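茶渍这件事，我跟它斗了好几年了。

先交代一下背景：我一天大概要喝 12 杯东西，红茶、普洱、速溶咖啡，下午犯困的时候再来一杯浓得发苦的奶茶。杯子里面那一圈褐色，懂的都懂。以前我用小苏打，用盐，用牙膏（别笑，我妈教的，而且味道会留在杯口，第二天早上喝红茶像在漱口）。上个月终于下决心买了一套 Skedard 的杯刷，用了几个星期，来写写感受。

## 买的是什么

Skedard 这一套里有一支长柄刷、一支弯头小刷，外加一个挂在水槽边上的沥水架。我是在 Zurnis 那家网店下的单，选的灰绿色，到手比网页上的颜色要深一点，偏墨绿，我反而更喜欢。包装很朴素，一个牛皮纸盒，拆开就是东西，没有塑料泡沫，也没有那种撕都撕不干净的贴纸，加一分！

说明书倒是有点意思，折起来巴掌大，展开像一张地图，六种语言，中文那一栏写着“请勿以刷子饮用”。我看了三遍也没明白它想说什么。

## 长柄刷

长柄刷是主力。刷头是硅胶的，刷毛分两层，外圈软，里圈硬。刚上手的时候我嫌它太软，刷茶渍好像在给杯子挠痒痒，后来发现是我的用法不对：要稍微往下压，让里圈的硬毛碰到杯底，再转手腕。转几下，杯底那一圈就松了。

陈年老渍还是不行。我有个保温杯，大概从大学用到现在，里面的颜色已经接近酱油，长柄刷上去只能刷掉表面一层。最后还是泡了一夜柠檬酸才见效。所以如果你指望买一支刷子就把历史遗留问题解决掉，劝你先去买包柠檬酸，便宜得多。

手柄是我最满意的部分。握着的地方有一段磨砂，手上全是洗洁精泡沫也不打滑。长度刚刚好，我家那个又细又高的玻璃冷水壶，以前都是卷一块抹布拿筷子捅进去洗的，现在刷子直接到底，手腕不用卡在壶口。光冲这一点我就觉得钱没白花。

有个小毛病，刷头和手柄连接的那一圈有条缝，会藏水。我用到第二个星期的时候，拧开来闻了一下，嗯，有点味道。之后我每次用完都甩一甩，隔几天拆开冲一次，就没再闻到了。设计的时候要是能做成一体的就好了，不过那样刷头又没法单换，也挺矛盾的。

## 弯头小刷

这支我本来当它是赠品，没抱希望，结果用得比长柄刷还勤。它是尼龙毛的，很硬，刷头只有指甲盖那么宽，弯的角度正好能伸进保温杯盖的密封圈槽里。你们有没有拆过密封圈？没拆过的，今晚去拆一下，然后你就会跟我一样立刻下单。

除了杯盖，我还拿它刷茶壶嘴、刷榨汁机的刀座底下、刷水龙头根部那一圈水垢。水垢刷得尤其爽。唯一要注意的是别拿它刷杯子上有印花的地方，毛太硬了，我刷坏过一个旧杯子上的小猫，现在那只猫只剩半张脸。

## 沥水架

沥水架我有点意见。

它靠吸盘固定在瓷砖上，宣传说很牢，我第一天装上，半夜“哐”的一声掉下来，把我从床上吓起来。后来用酒精把瓷砖擦干净，等全干了再按上去，到现在没再掉过。这一步说明书里其实有写，在“请勿以刷子饮用”的下面一行，字特别小。

架子本身不大，挂两支刷子加一块海绵就满了。底下的接水盘可以抽出来，记得倒，我忘了几天，里面长出一层滑滑的东西，恶心得我当场戴上手套。

我同事 Ffion Gape 买的是 Flelolley 家的立式沥水架，杆子朝上，杯子可以直接倒扣着挂。她那个看上去体面得多，就是占台面，我家厨房的台面窄得连切菜板都要斜着放，只能羡慕一下。

## 杯底也要洗

说到倒扣，顺便讲一个我以前完全忽略的地方：杯底外面。

很多陶瓷杯底下那一小块是不上釉的，摸起来涩涩的，特别容易吸颜色。咖啡顺着杯壁流下去，在杯底待一会儿，就变成一圈洗不掉的黄边，然后你再把它放到白色的桌布上……我妈那块桌布就是这么牺牲的。

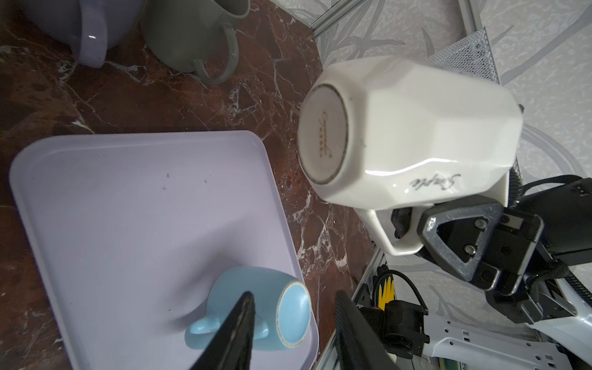
我现在的做法是洗完里面，把杯子翻过来，用长柄刷的侧面在底下转一圈，挤一点点洗洁精就够，冲干净再晾。不上釉的地方干得慢，别急着往柜子里收，尤其是梅雨天，我吃过这个亏，一打开柜门一股潮气扑出来。底下要是印了字，用软毛那一圈轻轻带过去就行，千万别换小刷，参考上面那只小猫的下场。

杯把手内侧也值得顺手刷一下，手指头天天勾在那里，油得很。以前用海绵总是塞不进去，长柄刷的刷头捏扁一点倒是能穿过去。

## 跟我以前用的比

之前我用的是 Nanayakkara 的海绵头杯刷，就是超市里挂成一排的那种。它便宜，吸泡沫，刷玻璃杯特别亮，这一点硅胶的真比不了。硅胶刷起泡少，刚换过来那几天我老觉得没洗干净，一直加洗洁精，结果冲水冲到手酸。

但是海绵头烂得太快了！我基本上一个月换一个，边角先掉渣，然后中间开始发黑，挤一下，流出来的水颜色让人不想多看。Skedard 的刷头到现在没变形也没掉毛，颜色略微被茶染深了一点，用热水加小苏打泡一会儿能淡下去不少。

玻璃杯我还是留着一个海绵头在用，别的都换成硅胶了。这么分工下来，两边都满意，水槽边上多占一个位置而已。

## 价格，还有几句闲话

整套不算便宜，比超市货贵出一大截，我是凑着 Zurnis 的满减买的，原价我大概会犹豫很久。如果你家里主要是宽口杯子，平时喝白开水，真的没必要。如果你跟我一样泡茶成瘾，家里又有保温杯、冷水壶、茶壶一大堆，长柄加小刷这两支是值的，沥水架可有可无，可惜不单卖。

客服我也找过一次，问替换刷头什么时候有货，回得挺快，说要等到十一月。行吧，我这支应该撑得到那时候，到货了我再回来更新，顺便说说换刷头好不好拆。

打分的话，长柄刷四星，小刷五星，沥水架两星半（那半颗星是给接水盘能抽出来的）。有人想知道柠檬酸的用量可以留言问我，我是凭手感倒的，回头找个勺子量一下再告诉你们。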